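Chopstick sorting, one at a time

larasati_p
Started the chopstick set in a real kitchen and I love it already! Hand grippers, pink basket, one stick per grab.

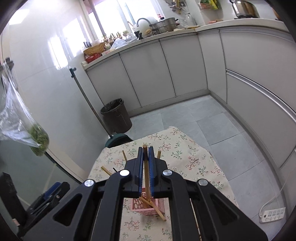 How many examples are you aiming for? The first goal is 100.

ikhsan_ong
Too tidy. Let them land at odd angles.

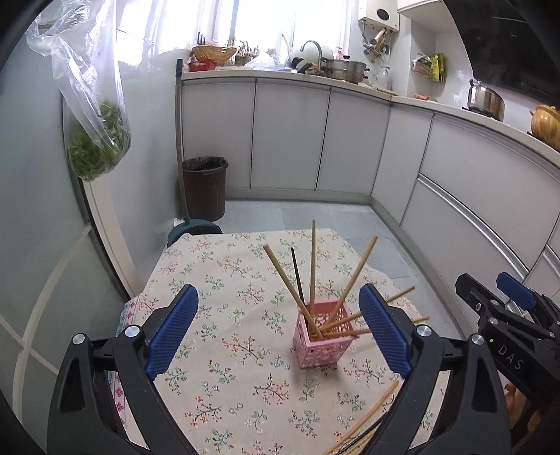 Mixed colors help too — mine only ever learned light wood.

gemmaG
Disagree, I'd start neat. 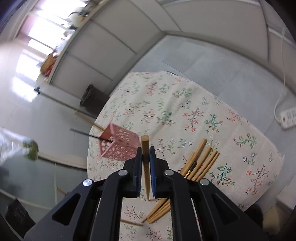 Get 50 clean ones, then make a mess.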